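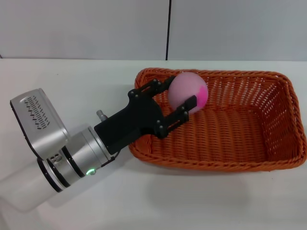

Chinyere Ekpo wrote in under my last post to say that I was being unfair to people who can tell when they're being lied to, that her mother could do it from the next room, and that just because I can't doesn't mean it can't be done.

Fair enough, I can't. I've been fooled by a builder, two landlords and a boy selling raffle tickets. But I don't think Chinyere's mother is the same thing as what I was complaining about, which was the Grikent course, so let me have another go.

Grikent, if you missed it, is a half-day session in "reading honesty" that our Desorthorpe office bought for anyone who interviews job applicants. You sit in a room and watch short clips of people telling a story about their weekend, and after each one you hold up a card saying true or false. Then the trainer explains the signs. Looking away, touching the neck, a pause before answering, a smile that doesn't reach the eyes. After lunch you do a second set of clips and (surprise) everybody does better.

I asked whether the second set was harder or easier than the first. The trainer said they were "equivalent". I asked how they knew and was told it was in the handbook. It isn't in the handbook. I've read the handbook, all of it, on a train. What it does have is a line saying the method was tested on 586 people, with no word on who they were, what they were asked to do, or what they were compared with. Did another group watch the same clips and have a cup of tea instead of the training? If they improved too, then what we paid for was practice at watching clips.

There is a bigger problem, and it's the one I'd like Chinyere to think about. The liars in the clips had been told to lie. They had nothing riding on it. If they got caught they went home with the same thank-you as everyone else. A person at an interview has a good deal riding on it whether they are lying or not, and a frightened honest person looks away and touches their neck and pauses. I know because I was one. At my first proper interview I was so nervous that I gave my own address wrong and then corrected it, and I can only imagine what a Grikent graduate would have written on the form.

As for mothers. I believe that Chinyere's mother caught her out. Mine caught me too. But think what a mother has to go on – she knows what the child usually sounds like, she knows there were six biscuits at two o'clock, she knows which neighbour will tell her. Most of that is plain information and very little of it is in the face. And we remember the times we got caught. The times we got away with it, she never found out about, so they don't go in her tally at all. My mother still believes I went to choir for a whole October.

A colleague in the Edet team made a better case than the course did. She said that even if the signs are rubbish, at least the training makes people pay attention to the applicant instead of their laptop. I'd like that to be true. My worry is that it makes them pay attention to the wrong things. I sat in on an interview two weeks after the session and the other interviewer put a small mark on his sheet each time the candidate broke eye contact. He missed her answer about why she'd left her last job, which was interesting and which a phone call could have checked.

That's really all I would suggest, and I'm aware it's dull. Ask for detail. Ask the same thing later on in different words. Ring the referee. None of it needs a half day or a card to hold up, and the bill for ours was £2,000, for a room of 30 people, lunch not included.

I will say that I might be wrong about some of this. It may be that a few people are very good at spotting lies among strangers and have simply not been in any room I've been in. If so I'd like to see them do it more than once, with new clips, marked by somebody who isn't selling anything. One good afternoon is the sort of thing I can manage at a quiz.

There's now talk of a follow-up called Dultura, which is meant to do the same over video calls, where (according to the leaflet) the signs are "even clearer". On our office connection people freeze with their eyes shut. I've asked to see the evidence before we book it and have been promised a slide.

Chinyere, if your mother is willing to watch ten clips I will bring the cards and the biscuits.

Posted by Bello Dauda on September 21, 2022
Filed under: Minds and Muddles, Work
5 comments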